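Search this site
Enter keywords
Go

Leder to Reissue Debut Album on Vinyl
By Úna Noonan
October, 4 p.m.
Last updated: October, 5:15 p.m.

The post-rock quartet Leder will reissue its first album, Tenwood, on vinyl next month, the Quinlan label has confirmed. The record was first released in 2000 in a run of 200 copies and has been out of print for most of the time since.

The new edition has been remastered from the original tapes and adds two songs recorded during the same sessions. One of them, "Gravley," was a regular part of the band's early concerts but was left off the album for reasons of length.
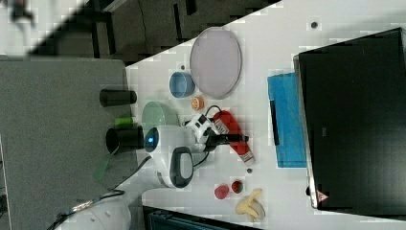

Guitarist Cormac Hegarty supervised the transfer and wrote the notes for the new sleeve. "We recorded it quickly and played very loud," Hegarty said in a statement released by the label. "The first pressing lost a good deal of the low end - the drums in particular - and we are pleased to have it back."

The full program runs 82 minutes and will be issued as a double album. A digital version will be available on the same date.

Leder will mark the release with 4 concerts, at which the album will be performed in its original order. Venues will be announced by the label later this month. Tickets will be sold through the venues only.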